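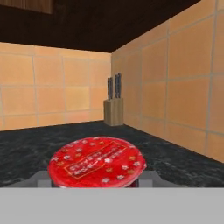

Review: Skilitz arm simulator with the Dawber kitchen pack

Posted Tuesday, February 4, 2020

I am building a small robot arm with a gripper at the shared workshop in Standale. The mechanical part goes slowly, so I wanted to write the control program already at home, on the computer. For this I bought the Skilitz simulator, and with it the Dawber kitchen pack. I have used both since October and I can now say something useful about them.

Installation

It took me two evenings. The first evening was lost on a wrong graphics driver, which was my own mistake. The manual is 133 pages long and correct in most places, but the chapter on gripper settings is written for the previous version, and the names of the menus do not match. I would advise to read the forum first and the manual second.

Gripping

This is the part I am most satisfied with. The two flat fingers are simple, and they are near to the ones I am cutting for my own arm. My standard test is the round red tin with the little flowers on the lid. I ran the same lift 200 times with small changes in the start position, and the failures were always of the kind I know from the workshop: one finger touches too early and the tin turns. When I lowered the closing speed, most of them went away.

The printed label on the tin is not sharp. If you want to train a camera to read text, you will need to replace it with your own.

Cabinets and doors

Doors are more difficult. The hinge of the upper cabinet felt too light with the default values, and the door continued to swing when my program had already finished. You can change the friction in a settings file, but there is no slider for it. I also had a problem with planning the path - the arm does not know by itself that an open door is now an obstacle, and it must be told.

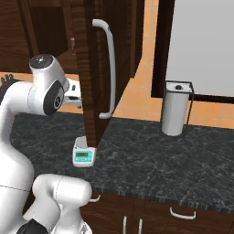
Upper cabinet door open, with the small white appliance on the counter underneath it.

The space below the door is narrow, and I found it a good exercise. The long curved handles are comfortable for a gripper of this type. The short ones on the lower cabinets I did not yet manage in a reliable way.

Speed and support

On my old computer the kitchen runs slower than real time when shadows are on. Without shadows it is acceptable. I wrote to Skilitz support two times. The first answer came the next day and solved my problem, the second I am still waiting for.

Would I buy it again?

Yes, the simulator for sure. The Dawber pack I would buy only if your robot has to work with doors and drawers. For simple picking from a table, the free scenes are enough. A member of our sister workshop in Orkthorpe has asked for my door friction values, so I will put the file in the comments when I have cleaned it up.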